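Chapter 3
Sorting, Binning and Knowing What You Have

I learned to wire control panels in a shed in Ponthorpe, and the first thing I was taught there had nothing to do with wire. It was where to put things down. My boss had a drawer (we called it the swamp) with every spare part the firm had collected since it opened, and on my first morning she tipped the lot onto the bench and told me to find her three matching capacitors. It took me until lunch. By the end of that week the swamp had gone and we had bins, and I've been a dreadful bore on the subject of bins ever since!

So this chapter is about small parts: switches, buttons, relays, connector blocks, capacitors. You'll meet all of them properly in Chapters 4 to 7. For now I only want you to be able to lay them out, tell them apart and put them back.

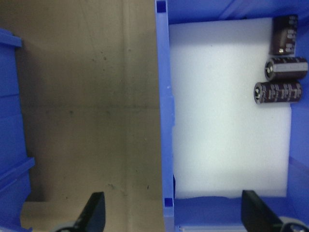 Capacitors are where I start people off, as they all look alike to a beginner and the writing on them is tiny. Give them a bin to themselves and don't let anything else in, however tempting the empty corner looks. I like a pale lining too. Dark brown capacitors on a white foam pad show up at a glance, even when there are only three of them tucked into a corner, and the foam is kinder to the leads than bare plastic. Cardboard will do at a pinch, but it gets grubby and then you're hunting for dark things among dark specks.

Next, the bench. Cover it with something plain that you can throw away. Brown paper is cheap, and if you run tape across it in squares you've got a ready-made set of parking spaces - handy when you're halfway through a job and the phone goes. Emese Lengyel, who checked this chapter for me, labels her squares in pencil. I never have, and I regret it most weeks.

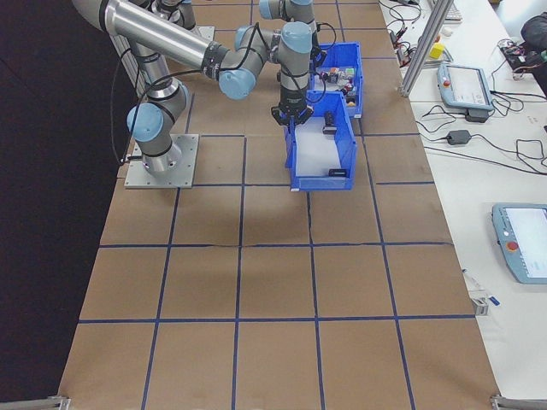
Figure 3.1 Blue bins on a papered and taped worktable.

Keep one bin for working parts and one for the odds and ends you haven't sorted yet, and be strict about which is which. The mixed bin is allowed to be a mess. It isn't allowed to stay full. At the Pálfi workshop they once let theirs reach 159 pieces before somebody sat down with a mug of tea and went through it, and a good few turned out to be things they'd just reordered.

When you do go through it, sort by job first and colour second. Push buttons together, switches together, blocks together. Colour is useful inside a group but a poor guide between groups: a red thing may be a stop button, or it may just be red.

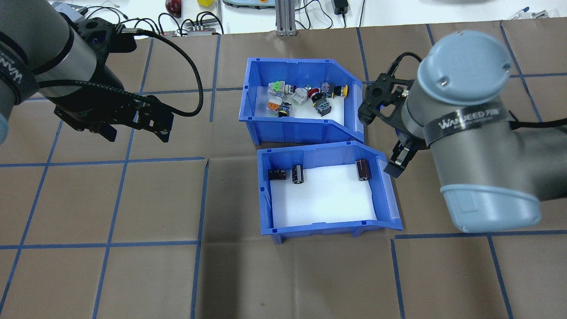

How many kinds of part should share one bin?
As few as you can manage, and only kinds you could tell apart by touch. Once you're reading labels to find something, split the bin.

Before you go on to 3.1, fetch whatever you've got in your own swamp and a sheet of paper big enough to spread it on. We'll begin with the switches.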